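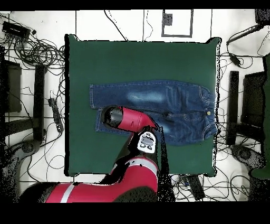 **Figure 3.** Indigo denim jeans with faded whiskering at the upper leg, laid on a green cloth pad.

### 3.2 Garment sample and wear survey

Denim was treated as a separate category in the household survey because owners keep it longer than other trousers and wash it less often. Of the 2,762 garments logged in the Plirkano and Tollance districts, 2,502 had a complete purchase and laundering record. The remainder were dropped before analysis. Jeans made up 229 of the retained items.

Fading was scored by two raters on a 20-point scale, with separate scores for the thigh, knee, seat, and hem. Factory finishing complicates the thigh score. Whiskering (Figure 3) may be applied before sale, and a rater cannot always separate it from creasing due to wear. We followed the rule proposed by Hosseinzadeh: where the owner could not recall the condition at purchase, the thigh score was left blank and the garment was ranked on the other three sites.

Wash frequency was self-reported in July and covers the prior month only. Respondents in Tollance reported longer gaps between washes — a difference that held after adjusting for household size. Line drying was not recorded in the first wave, so drying method is left out of the models in Section 4.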